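Forums > Outdoor Builds > Wheeled > Curb following on brick, rover keeps drifting

Print this thread | E-mail this thread

**mudflap_9**
Monday, April 17, 2023

ok so update on the Sundus rover, the one I've been putting together in the carport since January. Frame's done, drive's done, runs. Four wheels, skid steer, Beaudoin motor board, lead acid brick in the belly so it doesnt tip. Plan is same as before, follow the right hand curb down our street, turn around at the end, come home. No GPS, houses on one side and a tall wall on the other so the fix jumps all over.

Problem is the paving. Herringbone brick the whole way. Wheel odometry is junk on it, every joint is a little kick and the yaw just walks off. By the far end it thinks it's in somebody's garage.

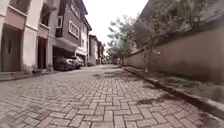
So I went to the curb instead. Grab the edge line low on the right, fit it, steer off the offset. Works great for a while then it grabs the line where the grass meets the wall, or a dark patch on the brick, and off it goes. Threshold is at 14 right now. Tried lower, worse.

Anyone done this on pavers? Don't want to buy a lidar.

**solderwick**

Buy a lidar.

Ok seriously. Edge detection on herringbone is asking for it, the whole floor is edges. Blur the heck out of it first or drop the resolution till the joints go away. Far off they blend together anyway so you could look further ahead, but then your curb is skinny too.

**tin_lizard**

Disagree w/ solderwick on the lidar, a cheap 2D one sits above the curb and sees nothing but wall. Ask me how I know. You'd have to tilt it.

mudflap, what's your yaw coming from? Just wheels? Skid steer on brick you basically can't use wheel yaw at all. Put a gyro on it, use wheels for distance only. That's step one before you touch the vision stuff.

**mudflap_9**

just wheels yeah. I have a Husen gyro board in the drawer, never wired it. Guess thats tonight.

Blur helped btw. Tried it on the bench on saved frames and most of the zigzag goes away, curb stays. The weeds line is still there tho, it's nearly parallel to the curb which is what kills me.

**solderwick**

Then take the first strong line going outward from the middle of the pavement, not the strongest one. Curb is always closer to you than the weeds. Two lines of code

**ramgate_owner2**

been following this, I have a Ramgate chassis doing something similar at our shared shop. Same motor board. My trouble was less the bricks and more the repairs on top of the bricks. There's always some patch where they dug and filled it with asphalt. What's your worst spot?

**mudflap_9**

Other stretch, by the hedge. Big gray asphalt patch over the brick, cracked to pieces, bricks poking up through the gaps. Round metal cover in it too. Left edge of the patch is raised and broken and it throws a shadow line, so the vision thinks THAT'S a curb, and now I have one on each side and it tries to center itself. Nice and smooth right into the lip. 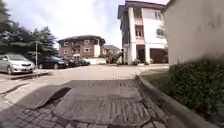 Front left wheel climbs, back right goes light, whole thing pivots. Has happened 9 times, I keep a tally on the lid in marker. And it pivots left, toward the parked cars, which I do not love. I walk next to it with the kill switch in hand the whole way past them.

**tin_lizard**

ok that's a mechanical problem not a vision problem. Your wheels are too small or the frame is too stiff. Let one axle rock. Door hinge and a bolt, seriously, I did mine that way and all four stay down.

**ramgate_owner2**

second the rocking axle. I'd still mask the left half though. If you only ever follow the right curb why are you even looking left

**mudflap_9**

because of the cars??

**ramgate_owner2**

so put a sonar on the left for the cars and mask the camera. Separate jobs. One stops you, one steers you

**solderwick**

Don't like sonar for that, a bumper sits low and angled and you get no echo. I'd keep the left side of the image and only throw out lines in the bottom strip. But whatever, it's slow enough. What's the loop doing?

**mudflap_9**

500 ms a frame on the old board. I know I know. It's walking pace at best and I'm right there.

Gyro's in. Wired it backwards first, it spun in circles on the carport floor till I flipped the sign. Out on the brick it held the curb way better, no garage. Took the "first line out" thing from solderwick too, weeds ignored so far on 2 runs. Still have the asphalt to deal with. Going to cut the rear crossmember and try the hinge this weekend, anyone know if 3/8 bolt is overkill

**tin_lizard**

3/8 is fine. Use a nylock or it'll back out on those bricks, and put a stop on each side so the axle can't swing into your battery tray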